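The cable that was fine until it moved

23 Jul, posted as 7/23/19

I promised to write about the fault which took two days from us this month, so I will do it while I still remember the order of things.

We work with two hand-held grippers, left and right. A person holds one in each hand and does some small job on the table, and the position of each gripper is recorded together with how far its fingers are open. Since February this worked well enough that I stopped looking at the recordings every evening. That was my first mistake.

The fault was in the right gripper. In some recordings the finger opening stayed at one value for a short moment and then jumped to the correct one. No warning came, the program continued, and the file was saved as a good file. I noticed it only when I played back a session and the fingers went through the wall of the basket as if it were made of air.

I suspected the software, naturally, as I had changed it the same week. I put back the old version and the jumps were still there. Then I suspected the small board from Mekley, and we replaced it with the spare one. Seven recordings were clean and I wrote a very happy message to Su-chen Man. The next one was bad again.

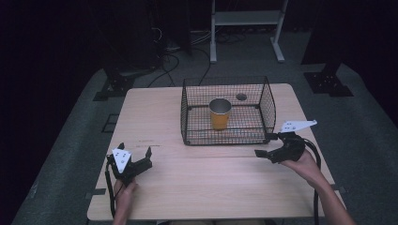
Su-chen asked me a simple question: does it happen when you hold the gripper still? It did not. She then sat beside me and watched my arm instead of the screen, and she saw that each jump came when I reached across and turned my wrist outwards. In this position the cable bends sharply just where it leaves the body. We took off the cover and found one wire broken inside its insulation. From outside it looked perfect.

The cable was from Okafor and I do not blame them. It is a good cable for a machine that stays in one place, and I had chosen it because we had a box of it.

We have now changed both cables, also the left one, which had no fault yet. The new ones have a longer loop before the first fixing point, so the bend is shared over more length. I also added a check to Wolano, our recording program — if the value stays exactly the same while the gripper is moving, it stops and makes an ugly sound. My colleagues do not like the sound.

What remains is the old data. I am going through the July files by hand and marking the bad ones, and it is slow. If anybody at Skukimia has used files from the right hand this month, please write to me before you train anything with them.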